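31 December 2022
Notebook, equipment planning, continued from the June list

Quiet building, good day for it. I want the whole spending plan on paper before Uliana gets back, so she can tear it up properly. Ebise has already seen the first half and her comments are worked in below, marked ED.

Where we are. The mobile base decision has been open since June and I think we can close it now. We have been running the room-to-room work in simulation all fall and it has told us more about what to buy than any of the quotes did. I went in thinking the money should go to the arm. I now think the arm can wait and the base and the sensing should go first, and I'm pretty excited about that, because the base is the part we can afford!

The two candidates are still the Rulico base and the Pakov base. Notes from the calls:

Rulico. Lower to the ground, wider, carries more than we need. Battery swaps without tools (big plus for me, I have skinned enough knuckles). Their person was happy to talk about driver support and sent over the interface docs the same afternoon. Docs are good. I read them on the bus and missed my stop. Quote is 3,000 for the base with one battery, shipping extra, charger included.

Pakov. Narrower, nicer turning, and the price came in under Rulico until you add the charger and the mounting plate, at which point it goes over. No second battery available before spring. The demo unit was lovely to drive. I could have kept going up and down their hallway all day.

ED: the mounting plate is just a plate, we can cut one. True. But the hole pattern on the Pakov is odd and we would be drilling into the top deck, and then I don't know what happens to the warranty. Asked them. No answer yet.

Width matters more than I had it down for. In the sim rooms the planner is fine in the open and gets fussy at the gaps, and the wider footprint makes that worse. I ran both footprints through the same set of rooms this week. The narrow one gets more choices of path. The wide one still gets through, with the margin turned down, and I'm not in love with turning the margin down on a real machine next to real door trim. Need to measure our own doors before ordering. Putting that on me.
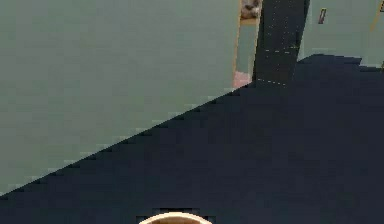
Cameras are the next line. We budgeted for one and I want two, the second one mounted low and looking forward. One camera up high is enough for deciding where to go, but for the last bit of an approach I'd like a view that the robot's own body doesn't get into. Setari sells a small unit with a wide lens for 821, and the older version of the same thing is 811, which is such a silly gap that I'd just take the new one. Same connector on both. Uliana will ask if we can reuse the one from the bench setup. We can, but then the bench setup has no camera, and the bench setup is the thing that works.

Plain walls and big flat floors worry me a little. Anything that relies on picking out texture has little to hold on to there, and our own hallway is one long painted wall with a plain floor. A planar lidar would cover that. Both bases have a spot for one. I did not put it in this round. Ebise wants it in this round. We went back and forth on it and I think she may be right, so I'm writing it here as the first thing to add if the shipping comes in lower than the estimate.

ED: it should be the first thing, full stop, and the second camera second.
Me: noted! Let's have Uliana break the tie.

Compute. No purchase. The machine under my desk handles the sim runs fine if I keep the rendering coarse, and coarse has been good enough for path work. For the camera work I'd like to turn the quality up, and then it will crawl. Thomas (the shared server, for anyone new reading this) has time on it that we don't use. I put in for 52 hours in the first block, which should cover a full set of runs with both footprints and both camera heights, with some left for the mistakes I know I'm going to make.

Small stuff, not priced yet:
spare battery, Rulico only
a second emergency stop, wireless if the budget allows
foam for the bumper corners
cable chain, short length
a decent cart, the current one pulls left

The arm. Pushed back. I know, I know, it was my idea in the first place. But everything I'd want it to do starts with the base parking itself in a good spot, and we don't have that yet even in sim. Leave the deck clear and keep the front mounting holes free, so that we don't have to strip it all down later. Ebise is going to sketch the deck layout with the arm drawn in as a dotted outline.

Leaning: Rulico, if the doors allow it. If they don't, Pakov and we wait for the battery.

To do
measure every door on our floor, clear width, at the bottom too (me)
chase Pakov on the warranty question (me)
get a shipping figure from Rulico in writing (Ebise)
rerun both footprints with the margin put back where it was (me, tonight if the desk machine behaves)
read this and argue (Uliana)

Started the margin rerun before packing up. Log goes in the usual folder.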